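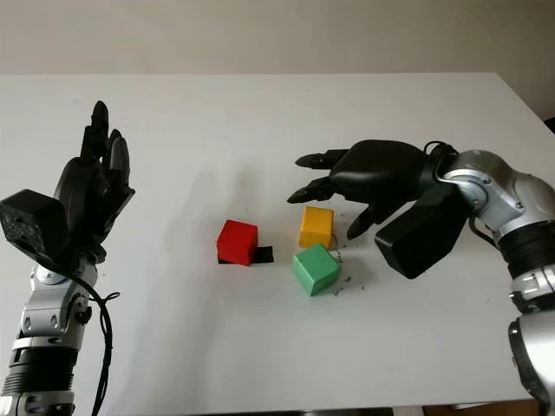 2023-09-03

Sourdough rye, batch 18. Flour is the Stesside dark rye again, from the bag opened last week. The starter was fed last night at 21:30 and left on the shelf by the boiler. Risen well by morning, sharp smell, a few bubbles on top. Used it at 8:15.

Changed one thing this time: water up from 142 g to 149 g for the small tin. Salt, seeds and everything else as in batch 17. Dough was sticky but I could still shape it with wet hands. Smoothed the top with the back of a spoon.

First rise was slow. The kitchen was cooler than I wanted, so at 10:30 I moved the bowl into the oven with only the light on. That helped – by noon there were cracks showing in the flour on top. Should have done it from the start. Into the tin at 12:10, then another 60 minutes covered with a damp cloth.
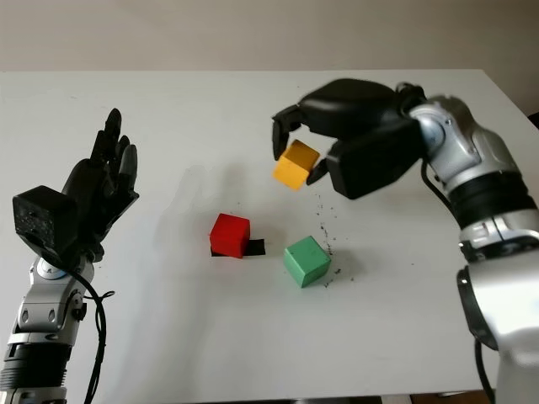

Baked in the Edolard tin, lid on for the first half and off for the rest. The oven runs hot at the back, so I turned the tin when the lid came off. Took the loaf out when the middle read 97 C. The side nearest the fan is still darker than the other.

Notes on the Zastex probe: it reads 2 degrees high in boiling water. I checked it before baking and again after, same result both times. The 97 above is already corrected. The readings for batches 14 to 17 are not, so don't compare them directly. I'll mark those pages.

Left the loaf wrapped in a towel. Not cutting it until tomorrow, as batch 16 was gummy when cut the same day and I couldn't tell if that was the bake or the knife.

To do:
Cut and weigh slices, write down the crumb.
Order more caraway from Aliyu. The jar is nearly out.
Try the same water with the coarse rye. It soaks up more, so 149 g may come out too dry there.
Put a new label on the starter jar – the old one still says December and is peeling off.

Starter fed again at 15:40 and put in the fridge. Next bake midweek if the coarse rye gets here.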